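From the Finance Office: New Rules for Expense Claims

Sunday, July 24, 2022

Dear colleagues,

As many of you know already, Bruvier will close its books in November this year, together with our sister company Ingvarsson. For the accounting team this means a shorter time for checking, and we would like to ask for your help with the expense claims.

In the last half year we received 694 claims. Most of them were in good order, and we thank you for this. But 43 had to be sent back, nearly always for the same cause: the receipt was missing, or it was a card slip which shows only the total. The auditors do not accept a card slip. Please ask for the full receipt with the tax number of the seller, also when the amount is small.

From the next month all claims must be entered in Ultis. The old spreadsheet will stay open for reading, but it will not be possible to write in it any more. You have 14 days from the date of the purchase to enter your claim. If you were travelling, the days are counted from your return. Claims that come later need the signature of your department head before we can pay them.

Please take care with the cost codes. Taxi and train belong to the travel code, but parking is now under vehicle costs. Meals with clients have their own code and you must write the name of the client's company in the comment field. Meals without a guest are covered by the daily allowance and should not be claimed one more time.

Purchases for the offices are a separate matter. Kitchen equipment, furniture and screens should be ordered through Zuker, our supplier for both sites, and not paid with a private card. The invoice goes directly to us and the item is put in the asset register, where we calculate its depreciation. For such an order we need 2 approvals, one from your department and one from finance.
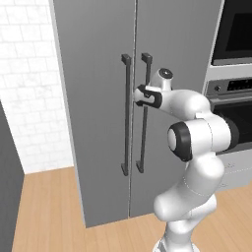

Grey side-by-side refrigerator with dark bar handles.

The user guide for Ultis is in the shared folder of finance, under "Claims". Colleagues who have no login yet can write to the accounts payable mailbox, and we will open one on the same working day. Corporate card holders will receive a separate letter about the monthly statement.

With kind regards,
The Accounting Team, Bruvier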